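Olidgate Storage Bins, Twin-Handle Series
Education and Community Catalogue, Classroom and Activity Room section

Overview

The Olidgate Twin-Handle bin is an open-topped plastic storage bin intended for preschools, school libraries, therapy rooms and shared activity spaces. It is supplied in blue with orange handle openings at opposite sides of the rim, and is sold singly or as a pair. Falar Institutional Supply has carried the series since the first production run and remains the sole distributor to schools, councils and community health services.

The bin was designed by Chandrasekhar Ramasamy for rooms in which children and adults put things away together. Conventional toy tubs tend to be deep, heavy when full and awkward for two people to hold. The Twin-Handle series is intended to stand on a table as readily as on a shelf, with its contents in plain view of everyone seated.

Construction

Each bin is moulded in one piece. The walls flare slightly towards the top and the corners are rounded, so that cloths and soft toys may be lifted out without catching. The handle openings are cut through the wall below the rim and finished in orange. The contrasting colour was adopted at the request of vision support teachers, who asked that the place to hold be distinguishable from the wall of the bin at a glance.

The interior floor is smooth and may be wiped with a damp cloth. There is no lid. Customers who require covered storage should refer to the Shao range, listed separately under Stacking and Lidded Containers.
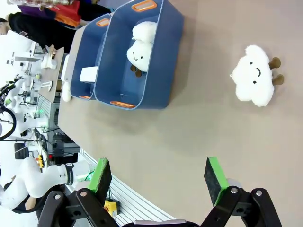
Soft toys are among the most frequent contents reported by purchasing institutions, followed by dress-up items, folded cloths and picture cards. Plush items of moderate size may be laid flat or stood against the wall of the bin. Overfilling is discouraged. Where contents rise above the rim, the handles become difficult to grasp and small items are readily lost over the side.

For rooms with mixed collections, Falar recommends that each bin be assigned a single category and that the category be agreed with staff before the bins are placed in service. Yufang Xue, who prepared the accompanying guidance notes, advises against labelling bins "miscellaneous" or "other". In her experience such bins fill first and are emptied last.

Use in Pairs

The bins are most often ordered as a set of 2. Placed side by side on a table, a pair lends itself to sorting activities: large and small, animals and vehicles, items to keep out and items to put away. Educators may wish to begin with an even number of familiar objects arranged on either side of the bins, and to invite each participant to place one object at a time.

The following sequence is set out in the guidance notes and has been adopted by several of our customers.

Stand the bins together at the centre of the table, with a handle facing the educator and a handle facing the group.

Set the objects out on the table beside the bins. Leave enough space between them that each can be picked up without disturbing its neighbour.

Name the rule for each bin aloud before the first object is moved.

When all objects have been placed, return them to the table and repeat with a different rule, or conclude the activity and carry the bins to their shelf.
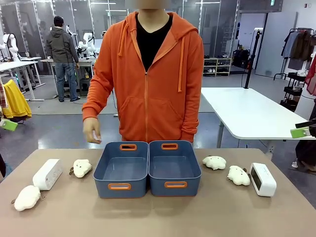
A table with a plain, light-coloured top is preferred for this purpose. Patterned surfaces compete with the objects for attention, and younger participants in particular may overlook small items upon them. The table should be wide enough to hold both bins with clear working space at either side. Where the only available table is narrow, one bin may be placed on a low stool at the end.

Electrical and hard-cased items, such as small clocks or speakers, may be stored in the bins but should not be mixed with glass or with ceramic figures. Batteries should be removed from any device placed in long-term storage.

Care and Cleaning

Wash by hand in warm water with a mild detergent, rinse, and dry with a soft cloth. Abrasive pads will dull the inner surface. The bins are not suitable for commercial dishwashers, and should not be left against radiators or in direct summer sun behind glass.

Bins used with shared soft toys should be wiped out at the close of each session. Plush items must be fully dry before they are returned to storage — a point of some importance in centres that launder toys overnight and reopen at 8 a.m. Handle openings collect lint and should be wiped at the same time.

A bin that has cracked at a handle opening should be withdrawn from use. It should not be taped or glued.

Ordering

Twin-Handle bins are offered under the following catalogue numbers.

428-S: single bin, blue with orange handles
428-P: pair, blue with orange handles
428-C: carton of 40, for centralized purchasing by school boards and regional authorities

Carton orders are dispatched from the Cetitz warehouse. Orders for singles and pairs are filled from local stock where available. Institutions purchasing for the new school year are asked to submit carton orders well ahead of September, when demand is at its highest and delivery cannot be assured by a particular date.

Replacement bins are matched to the current production colour. Some variation in the shade of blue between older and newer stock is to be expected and is not considered a defect.

Guidance Notes and Enquiries

The guidance notes, Putting Away Together, run to 68 pages and are provided without charge with every carton. They may also be requested separately by any institution holding an account. The present edition was revised by Yufang Xue and Hongmei Hao and includes an added chapter on sorting activities for older adults in day programs.

Enquiries concerning product specifications should be directed to Murdo Tennant, Institutional Accounts. Enquiries concerning the guidance notes, including permission to photocopy activity sheets, should be directed to Muchen Luo, Publications.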